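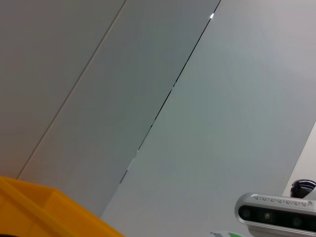

Wrist cam, arm tipped over, looking past the depth camera at the gray panels.

Home | Notebook | Cells | Parts | Safety | Search
Print | E-mail

November 2021, Vakwood cell, protective stops (again)

OK, so I'm writing this one up properly, partly for Yanling who gets the cell next and partly because I spent most of a day being wrong and I'd like to remember how.

The arm has been tripping its protective stop on the swing back from the drop side. Collision monitor says there's something in the way, arm halts, horn goes, somebody walks over, finds nothing there, resets it, goes back to their coffee. Gregor had been keeping a tally on the back of a packing slip (thank you Gregor, I have now typed it in) and it came to 19 stops over 1,779 cycles. That isn't many. It's plenty if you're the person resetting it, and it's way too many if people start to think of the horn as noise.

Which they had. More on that below.

First theory was mine: payload. Gripper fingers got changed over to the Pralteck ones and I assumed the payload setting was still the old value, so the torque check was seeing weight it didn't expect. Looked it up and Matěj had already changed it, with a note and everything, in the place where notes are supposed to go. Sorry Matěj. I re-weighed the fingers anyway and it's right.

Second theory was cable drag. I taped the cable loosely back along the forearm and ran the swing at quarter speed for ages. Lovely and smooth. Took it back up to full speed, stop. Took the tape off again.

Then I did what I should have done before lunch and read the log past the first line. The stop isn't coming from the joints at all! It's coming from the depth side. The monitor builds its little map of what's near the wrist, and on the bad swings a clump of points shows up in empty air between the gripper and the panels. Only when the wrist is tipped right over, and only with the dark joint between two of the panels in view. The hairline seam next to it never does it. I parked the arm in the tipped pose and went through the wrist view, and there's a bright little glint up near the top of that dark joint, so for a good hour I was dead certain it was a reflection fooling the depth camera. I went and put matte tape over the whole length of the joint, feeling very clever.

Ran it. Two stops before I'd sat down.

So, no. The glint may be a bad idea in general but it isn't this.

What it was: the depth camera bracket. Benoît put a hand on the camera with the arm locked out and it rocked. Hardly at all, you feel it more than see it. One of the bracket screws had backed out, and on the fast swing the camera shifts against where the software thinks it is, so the panel surface gets placed closer than it really lives. At quarter speed it doesn't shift enough to matter, and that's why my slow runs were so lovely and smooth. The joint was a red herring with a bit of truth in it: the arm is nearest the panels right at that point of the swing. I could have lined that up on paper.

Done so far:
- screw out, cleaned, threadlocker, back in, witness mark in paint pen
- the other bracket screws checked, they were fine, marked them too
- camera-to-wrist calibration redone and saved, old file kept with "loose" in its name
- matte tape peeled off (left some glue, I'll get it later)
- ran at full speed until going-home time, no stops. I want a longer run before I call it fixed.

Now the part I don't like. Going through the settings I found the collision margin on the depth map had been turned down. It isn't in the change notes. I asked at the bench and Herman put his hand up right away, he'd done it to get through an order with fewer resets and meant to put it back. I'm not mad, he told me straight out and I can see exactly how you get there after the umpteenth false alarm. But with the camera loose AND the margin down, the map was wrong and we'd also cut the room for it to be wrong in. Next time the error goes the other way and it puts the panel farther off than it is, and then we have an arm going into a wall at full speed with somebody stood at the reset.

Margin is back to what it was. I've put the setting behind the cell password, and Matěj and I are the two who have it. If it stops you, log it and shout for one of us, even if it's the fifth time that shift. I'd much rather be annoyed.

Still open:
Wrist bolts and brackets need to go on the March shutdown list, they've never been on any list as far as I can find. Benoît thinks a second locating pin would stop the bracket turning even with a loose screw, and he's going to sketch something. Also want to know whether the Stanetti cell has the same bracket. I think it does. Gregor is over there tomorrow and will give it a wiggle (locked out, Gregor).

Yanling, the paint pen is in the top drawer. If a mark doesn't line up, don't run it.

Print | E-mail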